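Tick bites and Lyme disease: your questions answered

Merkgate Surgery patient information. Page last checked 8 July 2020 by Cosimo Mazza, practice nurse.

Every year, once May comes round and the grass gets long, our reception team starts taking calls about ticks. Most of them are from people who have found one on themselves or on a child and are, quite understandably, a bit rattled. We've gathered up the questions we hear most often and tried to answer them the way we would if you were sitting across the desk from us with a cup of tea.

I've found a tick on me. Do I need to be seen?

Usually not, no. Most ticks don't carry Lyme disease, and plenty of people are bitten every summer without coming to any harm at all. If you can take the tick out yourself and you feel well, there's nothing more to do straight away except keep an eye on the spot over the coming weeks. If you can't manage to get it out, ring us and one of the nurses will gladly do it for you.

How do I take it out?

With a pair of fine-tipped tweezers or one of those little tick hooks that chemists and pet shops sell. Get hold of the tick as close to your skin as you can, and pull upwards slowly and steadily. Try not to squeeze its body. Once it's out, clean the bite with antiseptic or plain soap and water, and wash your hands.

Please don't use a match, nail varnish, petroleum jelly or anything else your grandfather swore by. We do understand the temptation (there is a long tradition of this sort of thing out at Plorkia, where half the families keep sheep), but the tick is best simply pulled off.

A bit of it has been left behind. Is that serious?

It's very common, and it isn't usually anything to fret about. The mouthparts can stay in the skin like a tiny splinter and will generally work their own way out. Digging about with a needle tends to leave you sorer than the tick did. Do give us a ring if the area becomes hot, swollen or starts to weep.

What does the Lyme rash look like?

The one people have heard of is a ring with a paler middle, rather like a target on a dartboard. Not everybody's looks like that, though. It can be one even patch of colour that slowly spreads, and on brown or black skin it may look more like a bruise and be harder to spot. It isn't usually itchy or painful. It tends to turn up between one and four weeks after the bite, although it can take as long as three months.

A small red bump that comes up within a day or so and then fades is much more likely to be your skin grumbling about the bite itself. If you're unsure, take a picture of it next to a coin each morning, and you'll soon see whether it's growing.
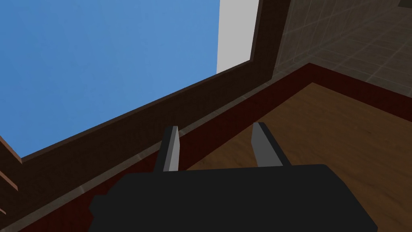 Can I have the rash without ever seeing a tick?

Yes, very easily. Young ticks can be as small as a poppy seed, and their bites don't hurt, so many people never know one was there. If you have a spreading rash and you've been out in long grass, woodland or bracken, tell us so when you ring, even if you can't remember being bitten.

What other signs should I look out for?

Some people feel as though they're coming down with flu: a temperature, headache, aching muscles and joints, and a tiredness that won't shift. Please ring us promptly if you get these in the weeks after a bite. If one side of your face droops, call 999, as this can be a sign of a stroke as well as of Lyme disease and it needs looking at straight away.

Will I need a blood test?

If you have the typical spreading rash, probably not. The doctor can usually start treatment from the look of it. Where there's no rash but we still have our suspicions, we'll take some blood. The test looks for antibodies, and your body needs a few weeks to make them, so a very early test can come back negative and may have to be repeated.

What is the treatment?

A course of antibiotic tablets, usually for three weeks. Please finish the whole course, even if you're feeling much brighter by the end of the first week. A few people feel a little worse on the first day or so before they improve. If that happens, do let us know, but don't stop the tablets unless you're told to.

How can I avoid being bitten?

Long sleeves, trousers tucked into socks, and an insect repellent that says it works against ticks. Keep to the middle of the path where you can, particularly on the Wimimora side of the woods, where the bracken comes right up to your elbows in summer. When you get home, check behind the knees, in the groin, under the arms and along the hairline, and check the children and the dog as well.

Where can I get a tick remover?

We keep a few at reception, and the chemist on Bang Street stocks them all year. Telephone the nurses' line on extension 214 if you'd like to be shown how to use one.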